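She has looked after the seismometers on Skitgate for most of her working life, and she still talks about the hill as though it might be listening. "You get fond of it," she says, pouring more tea. "It grumbles, it goes quiet, and then it grumbles again the minute you sit down to your supper."

The volcano stands 1108 metres above the fishing harbour at Weltville, and has two vents, only one of which has given off any steam in her time. What she watches for are the small tremors underneath, most of them far too faint for anyone in the town to feel.

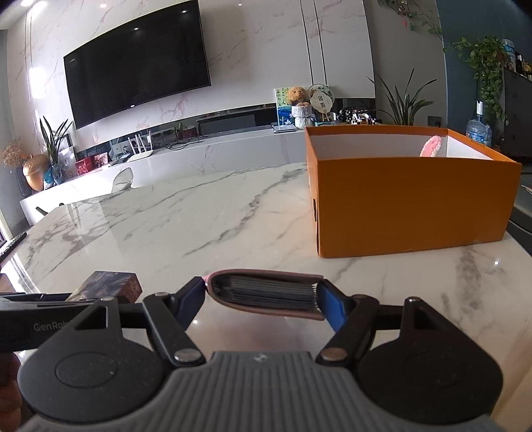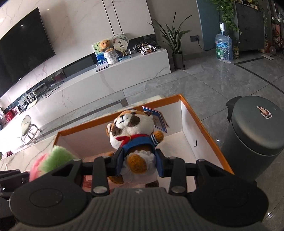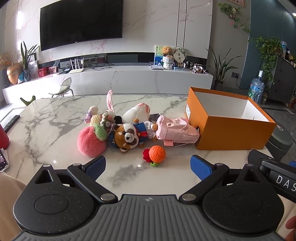 Weltville, March

There were three swarms of them over the winter, and I asked whether she had been worried. "Not worried, no, but I did sleep with the telephone by the bed," she says, laughing. "The second one went on until breakfast, and I must have looked at every single trace twice over."

She would dearly like another station on the Rolville side, where the old lava runs down to the sea and the ground is, as she puts it, lovely and quiet. For now she makes do with what she has, and goes up every Tuesday if the weather lets her, to change the batteries and have a good look at the steam.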